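Ticket: Filing deadline calculated wrong on imported injury matters
Product: Takby Case Calendar
Opened by: Judite Marinho, Bondarchuk Injury Law
Status: Closed
Opened: 10 May 2021

Description of problem

We moved our open matters into Takby from our old system, Ilham. Most of them came over fine. On the medical malpractice matters, the filing deadline that Takby shows is wrong on a number of files. It is counting from the date the client signed with us instead of the date of injury or the date of discovery.

I found it on matter 1916, a surgical case. The injury date is filled in and correct. The discovery date is filled in and correct. The deadline on the calendar is months too late. If we had gone by that date the claim would have been barred.

I went through the rest of the imported malpractice matters by hand. There are 57. Of those, 20 show the wrong deadline. The auto accident and premises matters look right, but I have only spot-checked those.

Steps to reproduce

Open any of the affected matters.
Go to Dates, then Limitations.
Look at the line marked "Runs from." It says "Engagement date."
Change it to "Injury date" and save.
Close the matter and open it again. It has gone back to "Engagement date."

What I have tried

Logged out and back in. Same result.
Tried a different browser. Same result.
Made a new test matter from scratch with the malpractice template. The deadline came out right and stayed right after closing. So it seems to be the imported files only.
Turned off the reminder emails for the affected matters so no one relies on them.

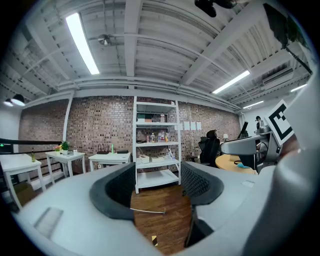 For now we are keeping the 20 matters on a paper calendar at the front desk, and two people initial each date. That is fine for a short time but we can't run the office that way. Two of them have deadlines in November, and the attorney wants those dates correct in the system before anything else is done.

Priority: I marked this Urgent. The form changed it to Normal when I submitted. Please change it back.

Update 1 – Support

Priority changed to Urgent. Please send the import log and the mapping file you used. Both are under Admin, Imports, History. Please don't edit any more dates on the affected matters until we have looked at them.

Update 2 – Judite Marinho

Log and mapping file attached. The mapping was set up by Ukden, the company that did the transfer for us. I didn't change anything in it. Row 9 of the mapping sends a field called "SOL_BASE" to your "Runs from" field. I don't know what SOL_BASE held in the old system.

I also noticed that all of the affected matters were opened under the older intake form, the one we used before we added a separate box for discovery date. The other malpractice matters used the newer form.

Update 3 – Support

Thank you, that helped. The older form left SOL_BASE blank. When the import finds a blank there, it fills in "Engagement date" and sets a lock on the field. The lock is the reason your change won't stay. The screen should tell you the field is locked and it doesn't. We have logged that as a separate bug.

To clear it:

Go to Admin, Imports, Field Locks.
Filter by "Runs from."
Select the affected matters and choose Release.
Open each one, pick the correct start date, and save.

We can release the locks from our side, but we can't choose the start date for you. That has to be decided by your office on each file.

Update 4 – Judite Marinho

Field Locks doesn't show up in my Admin menu. I have the Office Manager role.

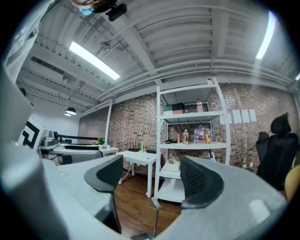
Support wrote back that Field Locks only appears for the Firm Owner role, and asked whether the owner could sign in once and give Office Manager access to it under Roles, Imports. Until then the locks would stay as they were, and the reminder emails should be left off.

Update 5 – Judite Marinho

The owner signed in and gave me access. I released the locks on all 20. Ran the first matter as a test – changed it to "Discovery date," saved, closed, reopened. It stayed.

The attorney is going through the files and writing the start date on each one before I enter it. The two November matters are done and match the paper calendar.

Update 6 – Judite Marinho

All 20 are entered and checked by a second person. Reminder emails are back on. I also checked the rest of the auto and premises matters, and no locks showed up on those.

You can close this one. Please let me know the number for the separate bug about the missing lock message so I can follow it.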